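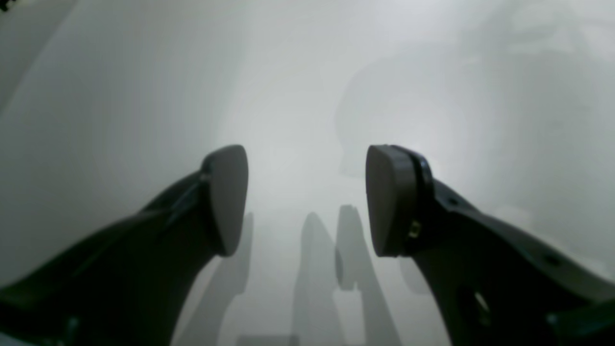
Gripper Care Technician, Turneo Cell (part-time)

Makris is looking for someone who loves keeping one machine in really good order. The machine is our Turneo cell: a single arm with a two-finger gripper and rounded pads at the fingertips. You would be its main keeper, and we think it's a lovely job!

What you'll do

Check the pads, seams and fastenings before each run, and swap pads when they wear
Set the open and closed positions of the fingers and test that both pads meet squarely
Clean the fingers and go over every screw with the torque driver (the small ones by the pads do like to work themselves free)
Keep the cell's logbook, which stands at 1,057 entries and goes back to the day it was switched on
Tidy the Edent spares cupboard and reorder before we run out

Who we'd love to hear from

You're patient, neat-fingered and curious about why things wear the way they do. Bike mechanics, watch menders, sewing machine repairers – please do apply. You don't need to write code, and we'll train you on the cell for your first 8 shifts, alongside the person who looks after it now.

The details

Two shifts a week at our Prorura workshop, with paid training, tools and overalls provided. Pay is £118 a shift.

How to apply

Send us a page about something you've repaired and how you went about it. Photos welcome, CV optional. Applications close 2021-02-19.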